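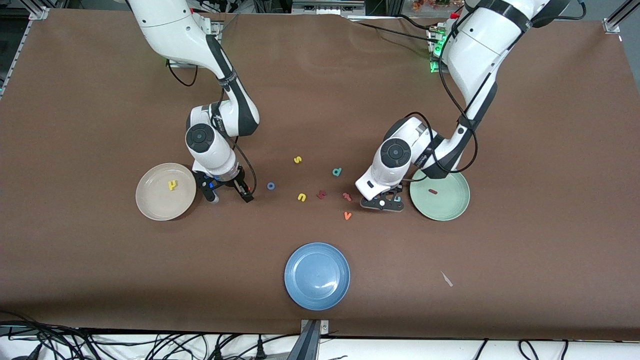 Tuesday, 4:40 pm. Dye bath, second run

Cotton swatches from the Jimholm bolt, five pieces, scoured last night and left to soak in plain water. Alum mordant as before. Held the bath near 60 C for 31 minutes, then heat off and lid on.

Color came up more evenly than in run one. Swatch 4 has a pale streak along the fold, so stir more in the first few minutes. Kimutai thinks the tap water is part of it. Will try distilled for run three.

Rinsed until clear, drying flat on the rack by the window. Please don't move them until Neema has cut the pieces for the light test.

pH strips are down to two. Prasetyo is ordering more from Sison, also onion skins if they have them.

Still to do: weigh dry, wash test, label the jars.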